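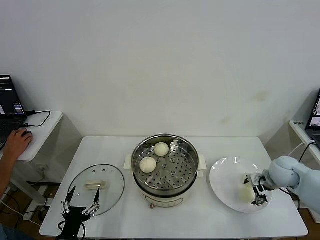 Figure 1. The bun task: glass lid on the left, steamer in the middle, plate on the right, with one gripper on each side of the table.

Relport: Planning Two Arms Around One Pot
Project report, robotics software course
29 February 2024

1. What we set out to do

Our goal was a planner that lets two arms share a small space without one of them standing still the whole time. We picked steamed buns as the test because the job splits so nicely: the left arm deals with the lid, the right arm moves buns between the basket and the plate, and both have to pass close to the pot. We called the planner Relport, and it sits on top of Dikent, the motion library our course already uses.

2. How it works

Relport has 3 parts. The task layer keeps a list of steps and what each one has to wait for (no reaching into the basket until the lid is down on the table, for instance). The space layer cuts the area over the table into blocks, and an arm must reserve a block before moving into it. The last part, the retry layer, was our favorite to write! When a grasp fails it asks the perception node for a fresh pose and tries again from a slightly different angle, up to 4 times.

In our first version an arm reserved its whole path at once. It was safe but painfully slow, and the two arms basically took turns. Now an arm reserves only the next few blocks and gives each one back as soon as it has left. That brought deadlocks, of course, with both arms waiting on the block above the pot. We fixed it by giving the arm closest to finishing its step the right of way.

3. Perception

White buns on a white plate on a white table are a rough start for a color-based detector. Ours kept merging the bun and the plate into one blob. Switching to depth edges helped a lot. The clear lid was worse, as the depth camera saw right through the glass, so we look for the handle and work out the rest from a stored model of the lid.

4. Results

We ran 109 full trials with the final version. Of these, 19 ended in a failure the retry layer could not fix, and most of those were lid grasps where the handle pose was off by a little. Seeing both arms move at the same time for a whole run was a great moment for the team.

5. Still open

The block size is set by hand, and we would love to have it adapt to arm speed. The log viewer also drops messages when both arms report at once. The code and the trial logs are in the course repository under relport/final.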